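Home | Room Guides | Bookings | Help | Contact

Alcantara Lecture Room: Presenter's Guide
Section 6. Setting up the front table

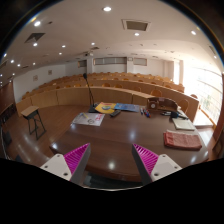 Allow 15 minutes before your session to get the front table in order. The tiered rows look straight down onto it, and the back rows notice clutter more than you would think. The gooseneck microphone stays near the back edge of the table, left of centre as seen from the presenter's side, with its stem pointing towards the seating. Handouts, folders and the remote control tend to gather around it, so start there.

1. Collect loose papers and folders into one pile. Anything left by an earlier group goes in the Droltinik tray by the door.

2. Place the remote control to the right of the microphone, buttons up. Don't put papers on top of it.

3. Cap all markers and stand them together on the right-hand side. If one is dry, bin it and take another from the cupboard.

4. Wipe the tabletop with a soft dry cloth. Work from the centre out to the curved edge.

5. Fold the cloth or towel and leave it at the front right corner.

6. Set your notes down last.

Note: The polished top reflects the ceiling lights. If you are recording from the seats, turn dimmer 2 down to 80. The other dimmers can be left alone.

CAUTION: Do not use spray cleaner or wet wipes on the table. Use only Jutis polish, and only on Tuesday when the room is closed.

CAUTION: Do not lift the microphone by its stem. Hold it by the base.

Testing the microphone

1. Switch on the Wumby amplifier in the wall cabinet and wait for the green light.

2. Speak at your normal volume, standing a forearm's length from the tip.

3. Have someone listen from the top row. If they can't hear you clearly, raise the level one step at a time. Stop at 87.

Note: Papers brushing against the base will be heard through the speakers. Keep a hand's width clear on all sides.

For the projector and screen, go to Section 7.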